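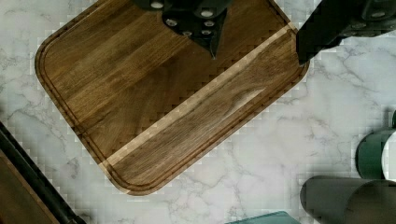

Chopping board on our worktop, gripper just touching the wood

imke_l, 9 Sep 2022
Right, question for anyone in a test kitchen. I've been at Pindico four years, mostly prep and resetting the counter between recipes. Since July the arm does the board moves and I log them. We hit 1,476 last month and my manager Keith is thrilled! I'm not sure what I am any more — cook, clerk, machine minder? Has anyone had their job title changed over this?

lefteris_p
Yes, at Makanholm. Ask for it in writing. My hours stayed the same but I got a "technician" title and no extra money, which still annoys me. On the plus side my wrists stopped aching (I used to do all the lifting).

bevitz_fan
Bit gloomy, that. I'd much sooner log moves than do them by hand all day. You're learning something new, and on paid time.

imke_l
Fair, but the counter still needs a person who knows where things live. I'll show you what I mean.

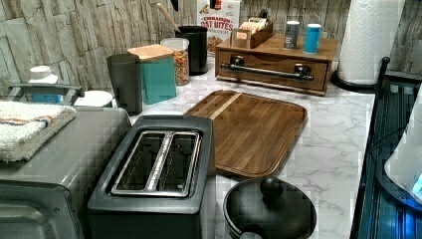 Along the counter: cereal, canisters, toaster, paper towels

imke_l
I set all that out from memory. It's not in my job description and it's not in the log either.

paraskevi
Then put it in the log! We added a line for setting up at Dimitriou and it came to 42 hours over the summer. Got us a proper grade out of it, after a fair bit of moaning upstairs.

bevitz_fan
42 hours of putting canisters out? Come on.

paraskevi
And wiping down, and finding lids. You try it :)

imke_l
Ooh, I like that. Starting a setting-up line tomorrow — will ask Keith about the title as well.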